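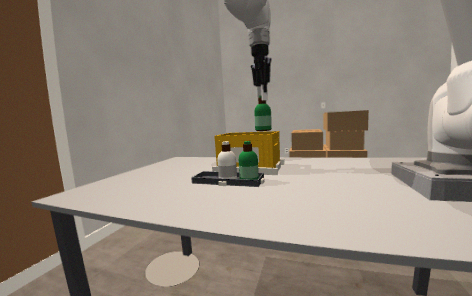
Open day at the Fotau Unit, Ondthorpe

The Fotau Unit opened its doors on a Monday in April, its first open day since the community psychiatry team moved in from the old hospital site. I went with Rizwan Kazmi from our trainee group. We arrived at ten and were given a badge, a map and a form to sign about confidentiality. The ward areas were closed to visitors, as you would expect, so the tour kept to the outpatient floor, the therapy rooms and the teaching block.

Dr Lajos Bodnár took the first group round. He trained in general practice before moving to psychiatry, and he spent most of his talk on the link with local surgeries. The unit takes referrals from five practices and has 800 people on its books, many of them adults with a learning disability. First appointments are booked for an hour and a quarter. Patients may bring a relative or support worker, and the letter that goes out beforehand is written in plain words with large type.

The outpatient rooms are small but quiet. Each has two doors, and the chairs are all the same height. The waiting area was less good – the reception desk is close to the seats and we could hear most of a phone call from where we stood.
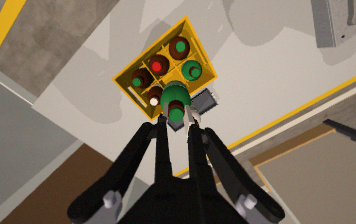 Soudabeh Mousavi thought the desk was the smaller problem. In her view the real gap is transport, as the last bus back to Dhanial leaves before the late clinic ends, and people cancel when they can't get a lift.

After lunch there was a session on physical health checks. Ehsan Sial went through how the team follows up blood tests for people on long-term medication, and which results go back to the GP the same day. He handed out the form they use, a single side of A4. Rizwan asked whether the GP's computer system could read it. At present it can't, and a clerk types the results in. 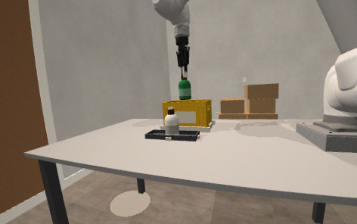 Green bottle and gripper over the table. Computer rendering.

The last talk, by Rosimeire Holanda, covered training posts. Two part-time posts will be offered from the autumn, and the on-call share is worked out in proportion to hours. Slides are available from the teaching office on request. Parking is behind the main block and was full by half past nine.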